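The Plandano Bus

I was 19 the summer I quit the bakery, and I'd told everybody in Plandano I was leaving for the coast. Big speech, hugs, the works. Then I got to the depot and found out the ticket was 200 and I had, well, a lot less than that in my sock.

So I sat on my suitcase and ate the sandwich I'd packed for the trip. It was nine in the morning! Going home was out of the question — my aunt had cried on me. I figured I could hide at Mihret's till September and send postcards from her kitchen.
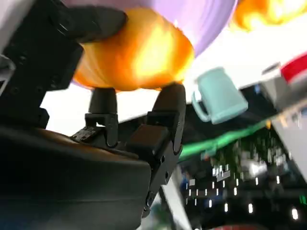
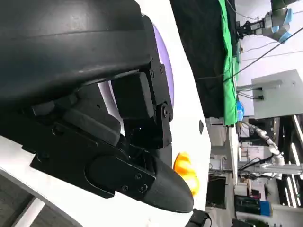 Mihret thought it was a terrible plan, and the postcards would all say Plandano on the stamp, had I thought of that? I hadn't. She made up the couch anyway and told me the rent was dishes.

I lasted three days. On Saturday I went out for eggs in her big hat, and there was my aunt by the melons, squeezing one.

"How's the ocean?" she said.

I told her it was windy. She handed me the melon to carry.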